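Good practice at the small-arm benches
Gallery, updated in March

Our training room at Lidach has 6 benches with small robot arms, and every person who works there must first read the bench rules. The rules are two sheets of paper and people forget them quickly. For this reason I collect pictures here, with a line or two for each, so a new colleague can see how the work looks when the rules are in use. Comments go to Pichit Phromma, who keeps the printed version.

Sorting and placing, bench Yao 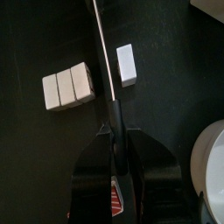
Rule 4 is about spacing. Parts that belong together may touch, but a part that the arm will take alone needs free space on the sides where the fingers close. If the fingers come down into a tight group, they push the neighbors and the count of good picks is worth nothing. The white blocks are a good case for teaching it: three are pressed together in a row, and the fourth stands alone to the right, with a gap between. I ask beginners to tell me which one they would let the arm take first, and from which side, before they touch the start button.

The same rule asks for a plain work surface. Dark top for light parts, light top for dark parts. Small scuffs are allowed, tape and labels in the pick area are not.

Some numbers that people ask me about

Speed during teaching is limited to 120 mm per second at all benches. The line on the floor is 700 mm from the table edge, and visitors stay behind it. When the arm is in automatic mode, the operator also stays behind it – this part is forgotten most often.

At bench Hada the stop button is on the left side, at all others on the right. Please look for it before you switch on. The Verkov checklist (one page, blue folder) must be signed before the first run of each shift and again after any change of fingers.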